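Crates and Covers: Common Questions
Clirnedbridge Household Storage Library

How does borrowing work?
Pick up crates and cloth covers at the Latuheru Street counter. You can keep them for up to 50 days. Bring your card, or give the desk your member number.

How many crates can I take?
Up to three per household. If you are moving and need more, ask Albertina Vieira at the desk. Larger requests are slower in February, when a lot of crates are already out.

Can I set a crate on a tile floor?
Yes. Lift it into place, keeping both hands on the crate, and set it down flat. Dragging it can scratch the tile and catch on the grout lines.
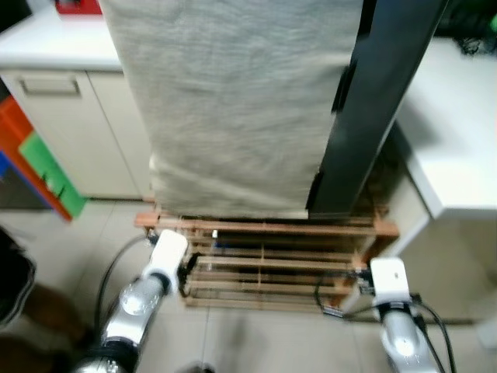

Photo: Chepkoech Mussa / Clirnedbridge Household Storage Library

Slatted wooden crates have open gaps between the slats, so small items can slip out. Line the crate with a towel or put small things in a bag first.

Can I hang a cloth above the crate?
You can, but leave the bottom edge clear of the rim. Long cloths bunch up at the bottom and get in the way when you load the crate — fold the extra length up and clip it.

How do I clean a wooden crate?
Brush out the dust, then wipe the slats with a damp cloth. Let it air dry before you put anything back in. Please don't soak it or use bleach.

A slat came loose. Do I have to pay?
Not for normal wear. Bring the crate back with the loose piece and we will swap it. Lost crates are charged at the replacement price on your loan slip.

Where do I return things?
At the same counter, or at the Usano drop-off room, door code 3225. Covers should come back folded.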